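Nirketti verleiht jetzt Küchenroboter für den Tisch

Ich geb's zu, ich war neugierig! Seit Februar kann man bei Nirketti einen kleinen Tischroboter samt Übungsküche mieten, und weil ich sowieso in Grondberg zu tun hatte, bin ich kurz vor Mittag einfach mal reingeschneit. Corina Hofstetter hat mir alles gezeigt (und nebenbei noch zwei Anrufe erledigt, Respekt).

Das Angebot heißt schlicht »Mollah« und kostet 156 Euro pro Woche, dazu kommen 200 Euro Kaution. Man bekommt den Arm, das Netzteil, die Software und eine Kiste mit Geschirr und Spielzeugessen. Gedacht ist das Ganze für Schulen und Tüftlerinnen, die dem Ding beibringen wollen, eine Banane auf einen Teller zu legen. Klingt leicht, ich hab's an dem Vormittag genau einmal geschafft.
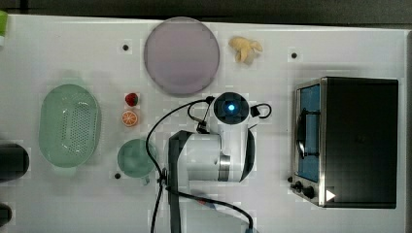
Der Arm von Nirketti zwischen Teller, Sieb, Spielzeugobst und Miniofen.

Mir gefällt, dass 37 fertige Übungen dabei sind, von »Erdbeere ins Sieb« bis zur Ofentür, an der ich kläglich gescheitert bin. Die Anleitung gibt's leider bisher nur auf Englisch, und die Software wollte auf meinem alten Laptop erst nach einem Neustart laufen. Laut Hofstetter kommt die deutsche Fassung noch, Dario Gentile sitzt gerade an der Übersetzung.

Wer lieber kauft: Arm und Kiste zusammen kosten 673 Euro, eine schon gezahlte Wochenmiete wird angerechnet. Reservieren kann man im Laden oder telefonisch.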